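Ranivix – Polterton site
Call for participants: handheld gripper operators, grip-slip fault study

Ranivix is looking for people to take part in a paid study of a fault in our handheld grippers. The study runs at the Polterton site through December. No background in robotics is needed. Applications go to Zinhle Adams, study lead.

Background

The grippers are held one in each hand and used to handle ordinary household items on a table. The recorded motion is later used to program robot arms. During the last round of work at our Bikberg site, the finger drive on several units released under load without a command from the trigger. In the worst case the fingers then closed again at full force while the operator's other hand was close by. The operator had a bruised thumb and was back at work the next shift. All units of that build were withdrawn the same afternoon.

The inspection that followed, led by Xiuying Xiong, found two likely causes: wear at the cable connector where it bends over the wrist, and a firmware limit that does not reset after a short loss of signal. The bench rig reproduces the second cause. It does not reproduce the first, which appears only when a person is holding the unit and moving normally. That is the reason for this call.

What you will do

You will work at a low table with a gripper in each hand, following a printed task card. Most cards cover picking up, turning and setting down small goods such as shoes, with other items left standing on the table. Each participant completes 100 task cycles over 2 sessions. The grippers are wired, and the cables stay attached throughout.
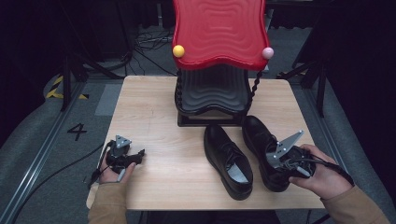
What happens if a gripper faults while I am holding it?
The drive current is now capped in hardware, so the fingers cannot close with enough force to injure a hand. Let go of the trigger, set the unit down on the table and tell the session monitor, who will cut power at the bench before anyone touches it again.

Every fault is logged, including ones that clear by themselves. Participants are asked to report anything that felt wrong, even if the log shows nothing. A late release, a click in the handle or a cable that pulls at the wrist should all be reported. Please do not try to repeat a fault on purpose unless the card says so.

Requirements

Age 18 or over
Full use of both hands, with no recent wrist or hand injury
Able to stand for up to an hour at a time, with breaks
Closed shoes, no rings or bracelets
Able to read task cards in English

People with a pacemaker or other implanted device should contact us before applying. Former Bikberg operators may apply – please state which build you used, if you know it.

Pay and place

Sessions are paid at a flat rate, and a session stopped by a fault is paid in full. Travel within the Polterton area is refunded against receipts. Sessions start at 9:00 a.m. and 1:30 p.m. in the Foley building, ground floor.

To apply, send your name, your free dates and a line on any past hand injury to Zinhle Adams at the Ranivix front desk, marked "grip-slip". A copy of the inspection summary is sent with the consent form.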